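> The Plako path needs resurfacing before January, all 400 yards of it. Trovik has quoted and we should sign.

Sign for what? I've read the quote twice and still can't find which stretch is meant to be failing. Thirty-two patches at the Hallel end, it says - with no map.
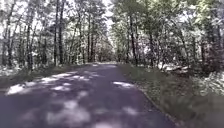
*Ueda, path warden, Plako Woods list*

Dark asphalt under the trees, sun coming through in spots, grass on both sides. I'd want the bad places marked on a plan before I agreed to $3,817. The verge on the right has longer grass, and mowing isn't in the quote either.

Can someone post page two?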